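Body doubling (study practice)

Body doubling, also called parallel studying or silent company, is the practice of doing individual work in the presence of another person who is doing something else. The two do not teach, quiz or correct each other. Supporters say the company alone makes it easier to begin a task and stay with it. The evidence for this is thin, and much of what is repeated about the practice comes from people who sell access to it.

Origins

The term came into general use through advice written for people with attention difficulties, and was later taken up by students and by workers doing their jobs from home. Claims that the practice is ancient usually point to monastery reading rooms and village workshops. These are weak comparisons. People shared such rooms to save heat, light and tools, and there is little to show that they thought it helped them concentrate.

The Harberg trial

The study most often cited by supporters was run in Harberg by Marcelle Maillard, a lecturer in adult education. It enrolled 94 adult learners, who worked either alone or beside a stranger for 11 weeks. Those with company reported finishing more of what they had planned. Their scores on the final test were no better than those of the solitary group. Promotional pages tend to quote the first result and leave out the second.

Maillard's own write-up is more careful than its admirers. It notes that learners chose their own goals, and that a person who expects to be watched may simply plan less.

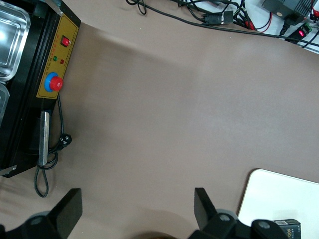 Explanations for the reported effect fall into two camps. The older one is social facilitation, the finding that people often do simple or well-practiced tasks faster when others are near and do hard or new ones worse. If that is the mechanism, body doubling should suit copying out notes and should hurt a first attempt at calculus, which is seldom mentioned in its favor. The same limit applies to practical training. A learner facing a machine with a yellow control panel, a rocker switch and a large red emergency-stop button needs to be told what each control does, and a silent neighbor supplies none of that. The second camp credits accountability: having said aloud what one will do, one feels awkward not doing it. Skeptics reply that a written plan handed to a friend might serve as well, and the Harberg trial did not test this.

Commercial services

Paid services match strangers by video for timed sessions. Vurkow, one of the better known, advertised that its members were "4 times more focused." The company published no method for the figure, and focus was measured by asking members how focused they felt. Trelbridge, a rival, makes no numerical claim but relies on testimonials from current subscribers, a group that leaves out everyone who quit.

Criticism

A review by the Chauvin reading group found only 2 studies with any comparison group at all. It concluded that the practice is cheap and probably harmless when done with a friend, and that there is no good reason yet to pay for it.

See also: Social facilitation; Study group; Hawthorne effect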